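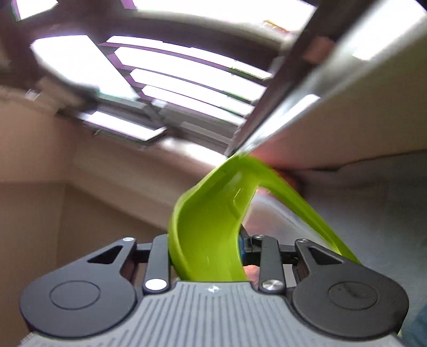 Bonjour à toutes et à tous !

Je cherche des gens pour un petit projet que je mijote depuis l'hiver : une enquête sur les goûters du dimanche. Le projet s'appelle Garano, je le mène seule depuis ma cuisine (enfin, avec un coup de main de l'association Pulum pour l'impression) et j'ai besoin de vos souvenirs, de vos recettes, de vos ratages aussi.

Concrètement, on se parle 90 minutes, chez vous, au café ou par téléphone. Je pose des questions, vous racontez, j'enregistre le son si vous êtes d'accord. Qu'est-ce qu'on mangeait, qui préparait, à quelle heure on se mettait à table, est-ce qu'on avait le droit de tremper sa tartine – chez nous c'était toute une histoire !

Je cherche encore 7 personnes, de tous âges à partir de 18 ans. Pas besoin de savoir cuisiner. J'aimerais beaucoup entendre des gens qui ont grandi à la campagne ou dans un autre pays, il m'en manque. Si vous avez gardé un vieux cahier de recettes, apportez-le, je le photographie sur place et vous repartez avec.

Côté sous, je préfère être claire : l'entretien n'est pas payé, mais je rembourse les trajets et vous recevrez le livre à sa sortie. Il fera 288 pages, tirage de 600 exemplaires.

Les entretiens commencent en avril, plutôt en fin de journée, mais je m'adapte (le dimanche me va très bien, forcément).

Pour participer, laissez-moi un mot via le formulaire du site avec votre prénom, votre commune et le goûter qui vous revient en premier. Deux lignes suffisent. Je rappelle tout le monde dans la semaine.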